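Vemden hand controllers, two-arm set
Reviewed April 2022 by Despina Ivanov

I paid 849 for the pair and have used them since March to teach a two-arm setup to pack groceries. You hold one controller in each hand, the arms follow, and the software saves every run for training.

Setup took an afternoon. The manual skips the part where you match your wrist angle to the gripper, so expect the first few runs to be junk. After that it gets easy. I recorded 200 runs before I changed anything in the settings.

The triggers are the best part. Light pressure closes the fingers slowly, so you can hold a paper bag by its edge without tearing it. Small round things are harder — there is no force feedback, and I watch the fingers the whole time.
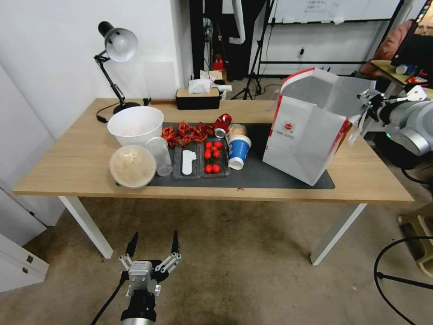 Bagging practice, with the right arm holding the edge of the bag.

My old Stetano set cost 490 and did the job, but the grips were stiff and my thumbs hurt after an hour. The Vemden grips are softer. The cables are too short, and the carry case is flimsy.

Four stars. I would buy them again, with longer cables.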